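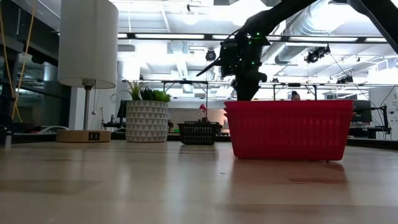 The Basket Swap Is Back

We tried the basket swap once last November and had such a good time that it's coming back to Plorwood, bigger and with more tables! If you missed it, the idea couldn't be easier. Bring any basket, bin, tray or caddy that isn't earning its keep at your house, set it out by four in the afternoon, and go home with one that will.

I came away last time with a deep red plastic one, the kind with slots in the sides, and I have been a little in love with it ever since. It started under the sink. Then it moved to the front hall for mittens, then to the car for the library books, and now it lives on the table and catches whatever the day throws at us (mail, phone chargers, one lonely sock). At bedtime the whole thing gets carried around the house and emptied, room by room. It takes me 7 minutes. I used to spend half of Saturday's good mood on that same pile!

A few things we learned from the 23 households who came:

Slots are your friend. You can see what has sunk to the bottom, you can rinse the thing in the tub, and crumbs fall out on their own. Little mesh baskets do the same job for pens, seed packets and tape.

Bright colors get used. Several of you told us that the pretty beige bins disappeared into the shelves and so did everything in them. A red basket on a light wood table is very hard to ignore.

Leave the nice things out. Clearing a table doesn't mean stripping it bare. A lamp, a pot of succulents, something pink if you like pink, and one basket for the strays is plenty, and it still feels like somebody lives there.

Go smaller than you think. If it takes 2 people to lift, it will never get emptied. Ask me how I know.

Please give plastic ones a wash before you bring them, and check wicker for loose ends. Lids are welcome as long as they come with their bottoms. We'll have the long tables set up in the Votinholm room, through the Tovar Street door, and there will be coffee and the lemon bars again. Anything left over goes to the Trovia thrift shop, which was thrilled with last year's stack and has already asked for more hampers.

See you there, arms full!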